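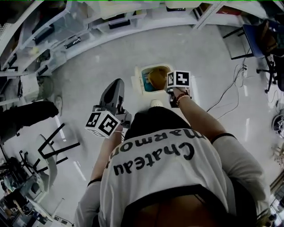
Issue 43, page 39

HELP WANTED: ROOM TIDYING, PART TIME

Enholm is looking for two people to keep its shared workroom in order from February. You will empty the small trash bins, replace the liners, sort loose items into the clear plastic bins on the long white shelves, and put chairs and stools back. Cables and power strips stay where they are. Mornings, 8 to 11. Wear closed shoes. No experience needed. Apply to Ruben Declercq at the Enholm front desk, quoting job 627.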